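枪支上缴月常见问题

本页说明今年7月戈斯特德(Gosstead)地区枪支弹药上缴活动的办法。活动由戈斯特德警务处牵头,布里马(Brimar)镇和门萨(Mensah)镇的警务站协助办理。内容会随时更新,以各警务站张贴的通告为准。

一、基本情况

什么是上缴月?

在7月整月内,持有未登记、登记过期或来源不明的枪支、弹药及主要零部件的居民,可以把这些物品交到指定地点。仅就“非法持有”这一项行为,主动上缴的人不会被追究。活动结束以后,恢复按平时的规定处理。

为什么又办一次?

上一次活动共收到1,057件物品,其中包括猎枪、土制火枪、旧军用手枪和气枪,另有大批散装弹药。活动结束后,各警务站仍然陆续接到居民来电,询问还能不能交。近一年来,本地区又查获几起枪支私下转卖的案件,其中有的枪是从住户家中偷出来的。警务处因此决定再开放一个月。

哪些东西可以交?

制式枪支、猎枪、土制枪、改装枪、达到管制标准的气枪,以及枪管、枪机、弹匣、消音器等零部件。各种口径的子弹、空包弹、火药和底火也收。管制刀具、弩和电击器不在本次活动的主要范围内,带来了也会收下,登记方式略有不同。

玩具枪和仿真枪收不收?

外形容易与真枪混淆的仿真枪可以交。颜色鲜艳的儿童玩具不用送来。自己分不清的,先打电话到警务站,说明长度、材质和上面的标记,由值班人员判断。

手榴弹、炮弹或者地雷怎么办?

不要移动,不要碰,也不要用水冲或用土埋。离开现场,让家里人和邻居也离开,然后拨打报警电话。排爆人员会上门处理。这一类物品任何时候都不得自行运送到上缴点。

二、到哪里交

上缴点在哪里?

共设4处:戈斯特德警务处一楼东侧大厅、布里马警务站、门萨警务站,以及米托赛德(Mitotside)路旧邮局内的临时上缴点。前三处全天有人值班,临时上缴点每天上午9时至下午5时开放。

需要预约吗?

不需要。数量较多,或者自己不方便搬运的,可以打电话要求上门收取。上门时来的是两名着装警员,会出示证件。如果有人没有穿制服、拿不出证件,却自称来收枪,请不要开门,并立即报警。

我不住在戈斯特德,能来交吗?

可以。上缴不看户籍和住址。跨地区运输的,请在出发前打电话,由警务处登记行程。没有登记而在路上遇到检查的,应当主动向检查人员说明,并告知准备前往哪个上缴点。

三、怎样运送

枪支应该怎样带过来?

出发前先退出子弹,确认枪膛内没有弹药。枪支用布或毯子包好,放在车辆后备箱,弹药另放一个容器。从家里直接到上缴点,中途不要停留,也不要把枪带进商店、学校或公共汽车。

我不会退子弹,或者枪已经锈死了,怎么办?

不要硬拉,不要敲打,也不要请懂行的朋友帮忙拆。放在原处,把房门锁好,打电话请警员上门。

到了上缴点,是不是直接拿进去?

先把东西留在车里,空手进门告诉值班人员。警员会跟您到车旁取。步行前来的,请在离上缴点还有一段距离时打电话,在原地等候。任何人都不要手持枪支走进大厅。

子弹受潮发霉了,能不能自己处理掉?

不能。受潮的弹药仍有可能击发,丢进垃圾桶、河里或者火里都很危险,也属于违法行为。请与其他物品一起上缴,装袋时不要挤压。

四、身份和法律责任

要不要留姓名?

可以匿名。匿名上缴的,警员只记录物品种类、编号和上缴地点,当场发给一张带号码的回执。愿意留姓名的,回执上会写明本人姓名,日后可以作为主动上缴的证明。

免于追究的范围到底有多大?

只限于在活动期间主动上缴这件东西所涉及的非法持有行为。如果这支枪曾经用于抢劫、伤人、绑架或者其他案件,相关案件照常侦办。贩卖和制造枪支也不在免于追究的范围内,但主动上缴并如实说明情况的,办案时会按法律规定予以考虑。

警察正在查我,现在去交还算主动吗?

已经立案并且已经通知本人的,一般不算。尚未接到通知而前来上缴的,算主动。具体情况请先咨询律师,戈斯特德法律援助处在7月提供免费电话咨询。

枪是家里老人去世后留下的,我会不会有麻烦?

这是咨询最多的一种情况。继承人发现以后及时上缴的,不追究。如果手边有老人的持枪证或购买凭据,请一并带来,没有也不影响上缴。

替别人交可以吗?

可以,但代交人应当知道袋子里是什么。物主行动不便的,建议选择上门收取。

我有合法的持枪证,但是不想再保留了,能不能趁这次交?

可以。请带上持枪证和本人身份证件,警员会同时办理注销手续。证件已经遗失的,在现场填一张遗失声明。

五、交上来以后

这些枪最后去了哪里?

所有枪支先送警务处物证科,逐件核对编号,做弹道检验,并与未破案件的资料比对。没有涉案的,在两名监督人员在场的情况下切割熔毁。涉案的作为物证保存,直到案件审结。

有没有奖金?

本次活动不发奖金,也不折价收购。有人以“高价代收”“代领奖励”的名义上门收枪的,一律是违法活动,请举报。

有收藏价值的老枪也会被毁掉吗?

由地方博物馆派人鉴定,确有历史价值的,永久去除击发功能后移交馆藏。物主可以在登记表上注明希望送去鉴定,最后的决定由警务处作出。 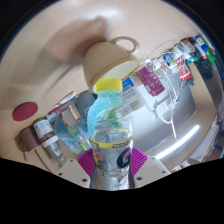 回执丢了还能补吗?

留了姓名的,带身份证件到原上缴点申请补发,通常当天可以拿到。匿名上缴的无法补发,警务处没有办法核对领取人是谁,请自行妥善保管,建议拍照留底。

检验要多久?

普通物品大约61天完成检验。编号被磨掉的,要先做编号恢复,时间会长一些。检验期间不接受查询,留了姓名的上缴人在结果与其有关时会接到通知。

六、举报

我知道有人私藏或者买卖枪支,应该找谁?

可以拨打报警电话,也可以到任何一个警务站当面反映。请尽量讲清楚地点、人员特征、车辆号牌和您看到的时间。不要自己去核实,不要跟踪,也不要和对方谈价钱来套话。

举报人的身份会保密吗?

会。举报材料由专人保管,不写入公开的案卷。因为举报受到威胁的,请马上联系警务处,必要时可以申请人身保护。

如果涉及警察或者安保人员呢?

请不要在当地警务站反映,直接把材料寄到戈斯特德警务处内部监察科,信封上写明“监察科亲启”。监察科与刑侦部门分开办公,可以受理匿名信件。过去查处的枪支外流案件当中,有的正是库房管理人员参与的,所以这一类举报会单独登记、单独办理。

活动结束后才发现枪支,还能交吗?

任何时候都应当交。8月以后不再适用上缴月的免于追究办法,但发现后立即报告的,与长期隐瞒不报的,处理上有很大差别。请先打电话,不要移动物品,等警员到场。

本页没有回答的问题,可以在上午9时至下午5时之间致电戈斯特德警务处枪支管理科。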